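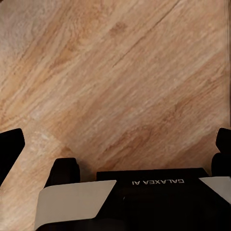 Shabani Owino hat schon angefangen zu erzählen, da suche ich noch den Knopf für die Aufnahme. Es geht um Wartezeiten, so viel kriege ich mit, und um einen Planer, der »beleidigt« sei. »Also, der Planer sagt: Ich hab keinen Weg gefunden. Und dann sagt er nichts mehr«, erklärt er mir, als das Band endlich läuft. »Warum er keinen gefunden hat, musst du selber rauskriegen. Damit habe ich meinen halben Oktober verbracht.«

Owino schreibt bei Gumova die Bewegungsplanung für zweiarmige Roboter, und zwar erst mal alles in der Simulation. Das Werkzeug dafür heißt Olance und ist bei ihm auf dem Bildschirm offen, solange wir reden. (Er schielt ständig rüber. Ich irgendwann auch.) Mich hat vor allem interessiert, was daran so schwer ist, zwei Arme gleichzeitig durch eine Wohnung zu bringen. Ich kriege das ja morgens mit Kaffee in der Hand auch halbwegs hin!

»Ein Arm ist okay«, sagt er. »Bei zwei Armen ist jeder das Hindernis vom anderen, und das Hindernis bewegt sich auch noch.« Am Anfang hat sein Team die Arme nacheinander geplant, erst links, dann rechts. Das lief flott, sah aber furchtbar aus, weil der rechte immer brav gewartet hat. Jetzt plant Olance beide zusammen und hat dafür 200 Millisekunden. Schafft es das nicht, fällt es auf die alte Methode zurück.

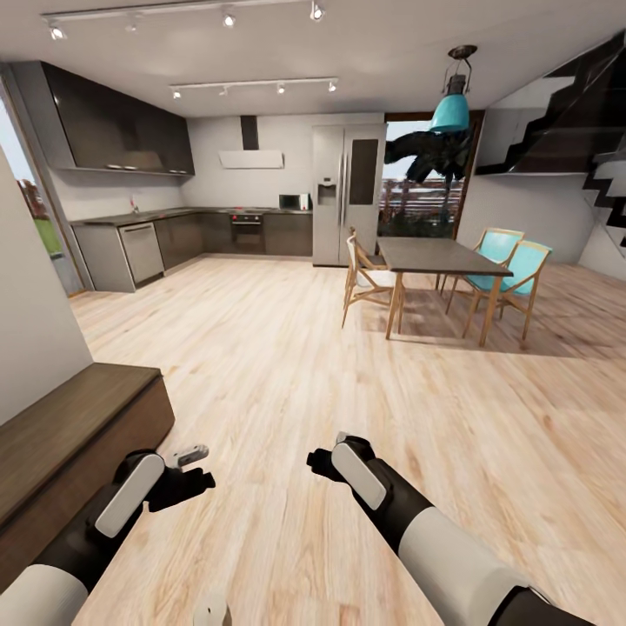

Beide Arme in der simulierten Wohnküche, mit der Owino seine Planung testet.

Die Küche mag er übrigens gern, er würde da einziehen. Besonders wegen der türkisen Lampe. Fürs Testen ist ihm aber etwas anderes wichtig: der Esstisch, der schräg im Raum steht. »Wenn alles parallel zur Wand ist, wird deine Software faul. Dann legst du überall schöne gerade Kästen drum und alles klappt. Der Tisch steht schräg, zack, ist der Kasten viel zu groß und der Planer meint, da kommt er nie vorbei.« Also wurden die Kästen durch feinere Hüllen ersetzt, und zwar von Jeptoo Simiyu, die sich ein paar Minuten später zu uns setzt und ihm gleich mal widerspricht.

»Die Hüllen waren die leichte Übung«, meint sie. »Schlimm sind die Finger.« Sie kümmert sich um die Wahrnehmung, ein Modul namens Khaemba, das aus den Kamerabildern Flächen und Gegenstände herausliest. Und im Kamerabild ist halt oft der eigene Greifer drin. Schwarze Finger vor Holz, dazu ein Schatten, und schon liegt da angeblich ein Gegenstand. Khaemba rechnet deshalb aus den Gelenkwinkeln aus, wo der Greifer im Bild stecken müsste, und schneidet ihn heraus. »Mit 2 Pixeln Rand. Bei 3 haben wir die kleinen Sachen direkt an der Fingerspitze mit weggeschnitten, und die wollen wir ja sehen!«

Und die Holzmaserung? Da stöhnen beide. Simiyu hatte eine Kantenerkennung, die jeden dunklen Streifen für eine Tischkante hielt. Inzwischen laufen nachts 4,000 Durchläufe mit wechselndem Licht und wechselnden Oberflächen, und morgens schaut sie sich zuerst die an, bei denen Planer und Wahrnehmung sich nicht einig sind. Meistens hat dann ihr Modul recht, sagt sie. Owino sagt, das stimme so nicht.

Ich frage noch, wann das Ganze auf echte Hardware kommt. Owino zögert — die Schnittstelle zu Hulletti, ihrer Steuerungsschicht, ist noch nicht fertig. In der Simulation nimmt ihm keiner übel, wenn ein Befehl zu spät kommt. Ein echter Motor schon. »Bis dahin will ich, dass der Planer mir wenigstens sagt, welches Gelenk ihn stört«, sagt er und dreht sich wieder zum Bildschirm.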